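Summer Math Helpers Wanted – Boonchu Learning Center

Posted 2019-05-14

Every summer we open our doors to children going into grades four through eight who need some extra time with their math, and every summer we go looking for kind, steady people to sit beside them. If you like children, if you don't mind explaining the same fraction problem five different ways, and if you have your mornings free in July, please read on. We would love to hear from you!

A little about us first. Boonchu Learning Center has two classrooms and a computer room on the second floor of the old Skirmont Building, right above the shoe repair shop. We are not part of the school district, although many of our families hear about us from their children's teachers. Last summer 262 children came through the program over all the sessions, and we are expecting a fuller house this year, as the grade six families have been calling since before spring break.

What the job is

We are hiring 12 Summer Math Helpers. Each helper works with a small table of children, usually four or five of them, and stays with the same table for the whole session. The lead teacher gives the short lesson at the start of the morning and after that the work is yours: going over the review packet, checking answers, noticing who has gone quiet, and finding another way in when the first way didn't take. We use a lot of scratch paper. We also use number lines taped to the tables, fraction strips, and a large tub of dice that is older than some of our helpers.

The children come to us for all kinds of reasons. Some had a hard year and fell behind. Some moved here in the middle of a unit and missed long division altogether. A few are perfectly good at math and have parents who would like them out of the house by nine, and they are welcome too. You will need to be patient with every one of them, including the one who asks to sharpen a pencil every ten minutes.

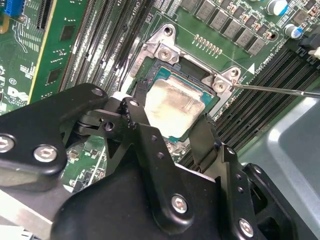
Mornings run from 8:45 to 12:15, with a snack break in the middle, and helpers are asked to arrive by 8:30 to set out the packets. After the children leave there is a half hour of paid time to write your notes for the day. Please don't skip the notes. The lead teachers read them that same afternoon and plan the next morning's lesson around them, and the parents get a short summary at the end of each week which is put together mostly from what you wrote.

The program runs all through July. We do ask that you be able to work the whole session, because the children get attached to their helper and it is hard on them to switch halfway. If you have a family trip of a day or two that can't be moved, tell us when you apply and we can very often work around it.

Who we are looking for

You do not need to be a teacher. We have had college students, retired bookkeepers, a baker, and several parents whose own children went through the program years ago. What we do ask for is that you:

Are at least 18 years old by the first day of the session.
Are comfortable with math through grade eight, including fractions, percents, ratios, negative numbers and simple equations. (If it has been a while, we will lend you the packets ahead of time.)
Can speak kindly and clearly to a child who is frustrated.
Can pass a background check. We pay for it.
Can attend both training evenings, which are paid at the same rate as a regular morning.

Speaking a second language is a real help to us, especially when parents come to pick up. So is experience with children who have an individual education plan. Neither is required.

Also needed: computer room helper

Besides the table helpers, we have a place for one person in the computer room. The children each get two short turns a week on Nukeritz, the practice program we use for times tables and mental math, and they need someone close by to get them signed in, keep the headphones untangled and print out their progress sheets. We have 8 desktop computers. They are not new, and it would be a comfort to all of us to have somebody who isn't afraid of them – a person who can swap a part, run the updates and keep a simple list of which machine is doing what. The hours are the same as for the table helpers, with two extra paid afternoons before the session begins to get the room ready. 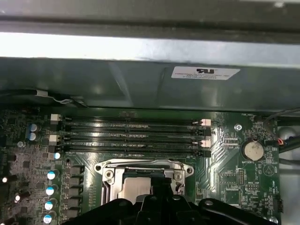

Inside one of the desktop computers, with the motherboard below the gray metal shroud.

Pay and other good things

Pay is $17 an hour for table helpers and $19 an hour for the computer room. Helpers who finish the full session receive an extra $100 with their last check, as a thank-you. Snacks are shared with the children, and coffee is always on in the back office. There is free parking behind the building, and the bus stops at the corner.

If you are a student who needs field hours for an education class, bring us the form and we will gladly sign it. We also write letters of recommendation for helpers who ask, and we take our time over them.

How to apply

Please send us a letter of one page or less telling us a bit about yourself, along with the names and phone numbers of two people who know you well and are not related to you. A resume is fine to include but we truly care more about the letter. We would like to know about a time you helped somebody learn something, whether it was math or swimming or how to back up a trailer. Say which position you are interested in, or both if you are open to either.

You can drop your letter off at the front desk or mail it to Boonchu Learning Center, Semex Street, second floor of the Skirmont Building. We read the letters as they come in, so earlier is better. Everyone who writes will get an answer from us, even if the places are already filled, and we keep good letters on hand for the fall homework club.

Those we invite in will have a short talk with two of our lead teachers and then spend twenty minutes or so working through a page of problems with one of our after-school students. Please don't be nervous about that part – the students enjoy it very much, and they are generous with their advice. Wear something comfortable, and bring a pencil.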